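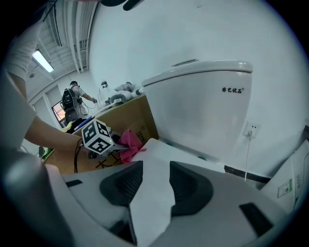
Tank and lid, flush plate on top. Seat cover down.

Top-plate flush on a close-coupled toilet: replace the button or the whole valve?

cloltwood_32
Posted 22 October 2021
White ceramic tank, thick rounded lid, thin flat metallic plate on top near the middle. Printing on the front is 非艺优品 with a small registered mark. The plate sticks on the down stroke about one time in three and the tank then runs until I press it again. I measured the loss at the meter: 12 liters in an hour with the plate stuck. Water level is correct and the fill valve shuts off cleanly when the plate comes back up. Do I replace the plate only, or the flush valve under it?

valveseat
Pull the lid first. On most top-plate units the button is a threaded collar through the lid with one or two plastic rods underneath. If a rod is too long it holds the valve open by a millimeter or two. Trim it or back it off. No parts needed.

mpaiva
I disagree with trimming as a first step. Rods are usually threaded, so turn them down before cutting anything. A cut rod can't be put back, and the replacement is often sold only with the complete valve. Check the collar nut too. Overtightened, it squeezes the sleeve and the button drags.

cloltwood_32
Lid is off. One rod, threaded. Collar nut was very tight. Backed it off a half turn and the plate moves better, still not free. There is scale on the sleeve.

valveseat
White vinegar overnight on the sleeve. Keep it off the metal plate, or at least rinse the plate right away.

Bememico_parts
If you do end up replacing the valve, measure the hole in the lid and the inside height of the tank from the floor to the underside of the lid. We stock the Cultier top-push valve and the Işık one. The Işık has the shorter body. Neither fits every tank.

grout_line
Off topic, but what are the two green pieces by the back of the seat cover? If those are hinge spacers they look out of place.

mpaiva
Can't tell from that photo. Could be anything. Stick to the valve.

valveseat
I would still replace the whole valve if it has been in there over seven years. The seal will be next, and you already have the lid off.

mpaiva
Replace the seal when it leaks. He said it shuts off when the plate comes up, so the seal is good. Swapping the valve on a close-coupled tank can mean unbolting the tank from the bowl, and then you need new bolts and a new gasket as well. That is a lot of work for a sticky button.

valveseat
Some come out from the top with a quarter turn. Depends on the base.

cloltwood_32
Vinegar done, rod turned down two full turns, nut hand tight. 40 presses, no sticking. Meter is still with everything off. Leaving the valve alone and I'll check it again in November.

mpaiva
Good. Put a mark on the rod thread so you can see if it creeps.

Mirela Paiva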